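3.2 Cell layout and hand maintenance

The Gerholm cell consists of a two-armed humanoid and a yellow worktable on which black moulded shells are set out for handling. Each arm carries a five-fingered Semple hand. The table is fixed, and the robot's standing position is checked against tape on the carpet before each session. A session is 20 handling cycles, after which the arms are parked and the hands inspected.

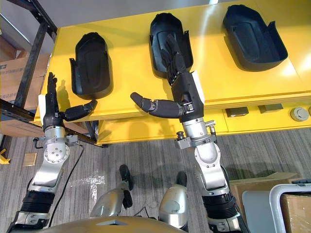 Inspection starts at the thumb, which takes most of the side load when a shell is drawn towards the palm. The operator moves each joint by hand with the drive off, feels for play at the base and wipes the fingertips with a lint-free cloth. Housing fasteners are checked next. In May we logged 327 cycles on the right hand before a fastener needed retightening - the left hand went past that figure without attention.
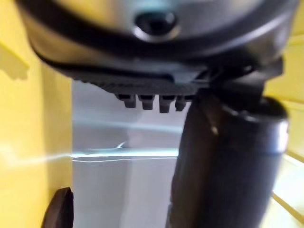 Glare from the tabletop was a recurring nuisance for the wrist cameras. Exposure is therefore set by hand at start-up and left alone for the session. Cables are re-dressed every 200 cycles and the wrist bolts are checked every 300, using the Preko service sheet. Any hand that fails inspection is taken off at the wrist and zeroed again before it goes back into use.
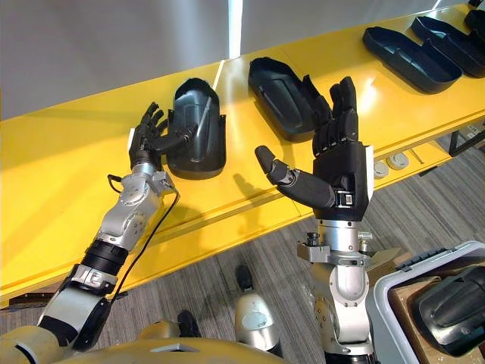
Figure 3. Both hands at the worktable with the black shell parts, Gerholm cell.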